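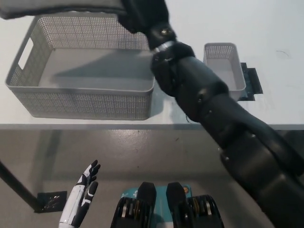

The Predholm Ground Search Kit holds the marking and recording supplies a community team needs when it turns out to look for a missing person. It is made for local groups working under the direction of the police or a search coordinator. The contents come packed flat in one carton and are easiest to hand out from something open on a table at the meeting point. A light gray plastic basket with a cut-out handle, like the big one here, lets people see what is left, and a smaller one of the same style can take the returned forms.

What's in the kit

Flagging tape, orange, 9 rolls
Marker stakes, 400
Sign-in and sign-out forms, pad
Area log sheets, waterproof paper
Grease pencils
Whistles on cords, 11
Team leader card with radio words and hand signals

Item number: 3187
Made by: Flustard
Page updated: 2018-08-28

Using the forms

Each searcher signs in with a name, a phone number and the time. The team leader writes the area covered on a log sheet and draws its edges on the grid. If something is found, leave it where it is, mark the spot from a short distance and call the coordinator. The kit does not contain evidence bags, and we don't sell them to community groups.

Sign-out matters as much as sign-in. The form has a separate column for it — earlier versions did not — and the sheet should not go to the coordinator until every line is filled.

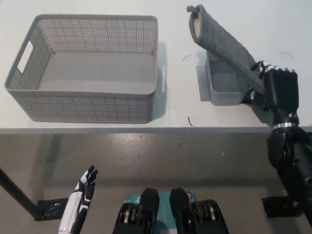

A buyer in Kudley wrote in March that the log sheets held up through a full day of rain but the grid was too small to write in with gloves on. The sheets now have larger squares, and the pad is the same size as before.

Refills

Tape, stakes and both kinds of form can be ordered separately. The Zelenák pad of log sheets also fits the clipboard, but its columns are in a different order, so don't mix the two on one search.

Store the kit indoors. Grease pencils soften in a hot car.

Returns are accepted on unopened kits. Opened kits can be exchanged if a part is missing or damaged.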